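Mekdes式 数秘・星座対応データ(Juronora 暦データセット)
README

はじめまして! このリポジトリは、西洋占星術の星座(サイン)と数秘術のライフパスナンバー、それにタロット大アルカナの対応をまとめた、日本語の占いテキスト集です。もともとはMekdes Admasuが自分の鑑定ノートを打ち込んでいたもので、ノートの山が本棚からあふれそうになったころ、Selamawit Gebremichaelが「これ、表にしたら絶対おもしろいよ!」と言い出して今の形になりました。占いが好きな方、占いアプリを作ってみたい方、言葉の言い回しを眺めるのが好きな方、どなたでも大歓迎です。

最新版は2019年1月版です。

収録内容

全部で2859件の短文が入っています。1件はだいたい一言から三行くらいまでで、長い鑑定文は入れていません(長いものは別リポジトリ Kurncombe に移しました)。ファイルは3つあります。

signs.csv 星座ごとの性質、守護星、相性のよいハウスについての文
numbers.csv ライフパスナンバーごとの文。11、22、33のマスターナンバーも含みます
arcana.csv 大アルカナの正位置・逆位置の文。星座との対応つき

文字コードはUTF-8、区切りはカンマ、改行はLFです。Excelでそのまま開くと文字化けすることがあるので、インポート機能から読み込んでください。

列の説明

id 通し番号。欠番があります(重複を消したあと詰めていません)
key 星座名、数字、またはカード名
aspect 恋愛、仕事、金運、健康、全般のどれか
polarity 正位置は1、逆位置は0。signs.csvとnumbers.csvでは空欄
text 本文
source どのノートから取ったか。MKはMekdesのノート、SKはSkonetthorpeの勉強会で出た文
rev 直した回数

例(arcana.csvより)

412,星,恋愛,1,遠くに見えていた光が、手の届く高さまで降りてきます。連絡は夜に。,MK,2
413,星,恋愛,0,期待が先に走っています。相手の言葉を一度そのまま受け取ってみて。,MK,1

「連絡は夜に」みたいな具体的な一言が、私たちはとても好きです! ノートにはこういう細かい助言がたくさんあって、なるべく削らずに残しました。

対応のルールについて

星座とカードの対応は黄金の夜明け団の流れをくむものを基本にしています。牡羊座は皇帝、牡牛座は法王、双子座は恋人、という並びです。8が力で11が正義の並び順を使っているので、マルセイユ版に慣れた方は入れ替えて読んでください。ここは質問がいちばん多いところです。

ライフパスナンバーは生年月日の数字を全部ばらして足す方式です。年・月・日を別々に一桁にしてから足す流派もあり、そちらだとマスターナンバーの出方が変わります。付属の mekkonum.py は前者だけに対応しています。後者も書きたい! という気持ちはあるのですが、まだ手がついていません。

天王星・海王星・冥王星の扱いは現代式です。水瓶座の守護星は天王星、副守護星を土星としました。蛇遣い座は入れていません。

使い方

リポジトリを取ってきて、次のように打つと今日の一言が出ます。

python hitokoto.py --sign 魚座 --aspect 仕事

--sign を省くと全星座からひとつ選ばれます。朝に一回引くのが習慣になっていて、Selamawitは端末を開くたびに出るように設定しているそうです。これ、すごくおすすめです。

前の版からの変更

乙女座の文のうち、健康についての14件を書き直しました。古い文は不安をあおる調子が強かったので、やわらかい言い方にしています。
「塔」の逆位置に金運の文を追加しました。
送り仮名の揺れ(「行う」と「行なう」など)をそろえました。
6月版で aspect が「仕事運」になっていた行を「仕事」に統一しました。

わかっている問題

蟹座と蠍座の恋愛の文が似すぎています。水の星座どうしなので気持ちはわかるのですが、もう少し蠍座らしい深さがほしいところです。
numbers.csvの33は文がとても少ないです。
健康の文は占いの言葉です。体調が気になるときは病院に行ってください。

文の投稿

新しい文はいつでも受け付けています! 本文は100字以内、断定で人を怖がらせる表現はなし、特定の個人を思わせる内容もなしでお願いします。星座かカードの名前を key に書いて、プルリクエストを送ってください。CSVの編集が苦手な方は、Issueに文だけ貼ってもらえればこちらで入れます。

ライセンス

本文はCC BY 4.0、スクリプトはMITです。表記は「Mekonnen 占いテキスト班」としてください。鑑定の現場でも、同人誌でも、どうぞ自由に使ってくださいね。

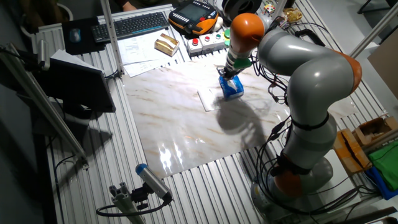
大理石模様のシートと、青い小物をつまんだアーム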